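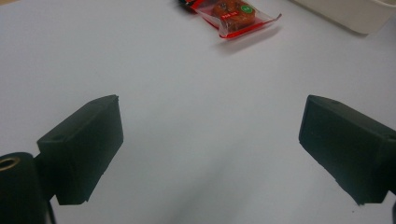 February, notebook of the snack packing bench, continued from the previous page.

Started at 9:20. Table was wiped with the usual cloth and left to dry before anything was put on it. The old surface had a sticky place near the back, from the sugar coating of last week, and I wanted this gone before we compare the packets again. Dorothy Goodall asked me to write down also the small things, so I do it.

Goal for the day: decide which bag film we recommend to Bunthorpe for the small size and for the tall size. Candidates are the Celwood clear film and the one from Landry. Both look the same to me on the roll. The Landry one makes more noise in the hand, and I think customers will notice this.

Small size first. Nominal weight is 20 g. The back seam is straight on the samples I checked, but the tear notch is too shallow, and I needed scissors two times. I wrote to Irkora about the notch and did not get an answer yet. If they change the cutting tool, the minimum order is 2,000 bags, so we must be sure before we say yes.

Then the tall size, 240 g nominal. My worry with this one is the clear part. Under the lamp it shines quite strongly, and the reflection covers part of the product. A buyer should see the orange color well, this was the whole reason for choosing a clear bag.

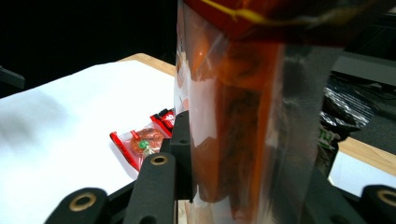

*Tall bag, held upright. Bright reflections on the left side, orange-red contents visible through the plastic.*

Color is good where the light comes through. Where the contents fold over themselves it becomes brown, and Dorothy finds this less attractive. I do not mind it so much. Maybe a matte strip on one side would help, but it makes the film more expensive.

Room humidity is still to be written here, the meter needs a battery.

To do:

- ask Irkora again about the notch
- weigh the remaining tall bags, 85 in the box according to the label
- move the lamp more to the back and look at the shine again
- return the Landry roll to the shelf, with the end taped

Stopped at 12:40.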